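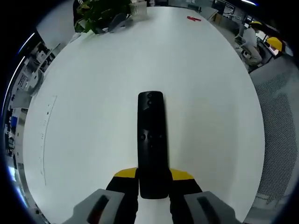
Stuston office, 2nd floor, walk-round checklist w/ comments. Done by Imani Kimaro, Oduor Massawe along for the first half then had to take a call. Same sheet as March, items renumbered so don't try to match them up one for one. Started at the big white oval table in the open area and worked back toward the desks. Table is OK structurally, see item 4 for what was lying on it - the black remote, something small and red at the far end, and the plant is still up there with its leaves spilling over. Please read the comments, not just the OKs.

Key: OK / FIX / WATCH / N/A

1. Walkways clear, main aisle to back stairs
OK
Measured at the narrowest point, 100 cm between desk end and shelf. Keep it that way. No deliveries left standing in the aisle overnight please, Korno boxes especially.

2. Emergency exit, back stairs
FIX
Door opens but drags on the bottom. Needs a hard shove. Kibet to plane it or get someone in. Sign over door is lit, tested on battery, fine.

3. Extinguishers
OK
Tags in date. The one by the kitchenette was hidden behind the coat rack again, moved rack. Unit tag no. 387, pin and seal good.

4. Oval table, surface and edges
WATCH
No chips, no splinters, doesn't rock. Faint curved line on the left half with little tick marks, looks like pencil. Try a damp cloth first, no scouring pads, they take the finish off. Remotes go back in the drawer at end of day, we have bought enough of them. Plant needs a saucer under it if it's going to live on the table, drips plus a power strip is not something I want to write up.

5. Chairs
FIX
One with a loose back, taped it and put it by the stairs. Do NOT take it back to the table. Rest OK. Chairs pushed in when you leave, the gray ones stick out into the walkway and people catch a hip on them.

6. Power strips and cables
FIX
Two strips plugged into each other under the Traltden desks. This was on the March sheet too. Erick has a longer single one on order, until then the desk fan stays unpluged. No cables across the floor otherwise.

7. Hard hats
WATCH
Yellow hats are ending up on desks next to monitors. They belong on the pegs by the door. Reason we care, people grab whichever one is nearest and then the headband is set for someone else. Check the date stamped inside the brim, anything with a crack or a deep scratch goes in the bin, not back on the peg. Oduor has spare chin straps.

8. Monitors and workstations
OK
Screens at sensible height mostly. Anyone who finds they are hunching over the desk, ask Imani for a riser, there are still a few in the cupboard. Takes a minute to fit.

9. Shelving, back rows
FIX
Top shelf too heavy in the last bay. Binders are fine up there, sample blocks are not. Bring them down to waist height. Wall brackets checked by hand, all tight except one, screw missing bottom left. Kibet again, sorry.

10. Ceiling lights
OK
All working. One near the kitchenette buzzes, not a hazard, reported to Kioko for the next maintenence visit.

11. First aid box
FIX
Low on plasters, eye wash past its date. Replace both. List taped inside the lid is out of date too, Hok-lam Chiang is first aider for this floor now and his name isn't on it.

12. Kitchenette
WATCH
Kettle cord OK. Floor mat curls at one corner, turned it round for now. Microwave clean for once.

13. Drill and assembly point
OK
Last drill everyone was out in roughly 6 minutes, which is too slow for one floor and the sticky door in item 2 didn't help. Repeat once it's fixed.

Follow up
Items 2 and 6 first, before anything else gets looked at. Items 9 and 11 within 10 working days. The rest when you can. Initial next to the item when done, with the date, and don't just tick it from memory.

Signed I. Kimaro, 30 November 2024
Copy to Erick Mabula and Kibet Bakilana, paper copy on the board by the stairs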